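Robots lay on a spread at Prallow open day

Visitors to the Wuker workshop in Prallow were promised the future of housework, and 17 of them turned up for the first sitting at 10 to find it laid out on a grey table. Parking was, as ever, a matter for the individual conscience.

The firm is spending the winter teaching its machines to put things away, a skill it admits is also in short supply among its staff. The groceries come first, and a red bottle is apparently a fair test of anyone's grip.
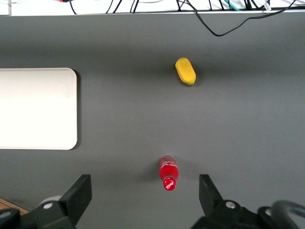
The gripper's view of a red bottle, with something yellow for afters.

Questions from the floor were brisk. Could it do stairs? It could not. Would it do the washing-up? Wuker said this was "on the list", in the tone of a household where the list is long. A visitor from neighbouring Trilard asked how much it cost and then asked for the figure again, more slowly.

Those who stayed for tea heard a short talk on the Chiang project, under which the firm hopes to have a pair of arms tidying a whole kitchen. The talk was billed at 14 minutes and lasted up to twice that. The biscuits served with it were plain.
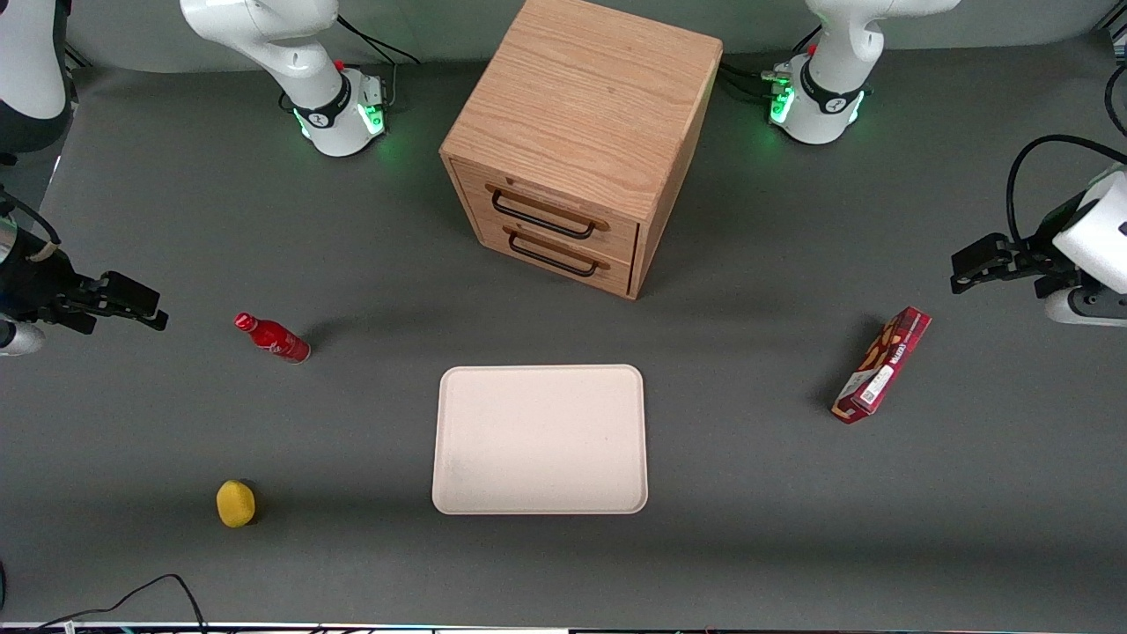 Two arms, two drawers and a red box on the table at Wuker.

A second open day is planned for January, with sittings at 10 and 2. Entry is free, children must be kept behind the yellow line, and visitors are asked not to bring their own crockery for the robots to try. Places can be booked at the Wuker front desk.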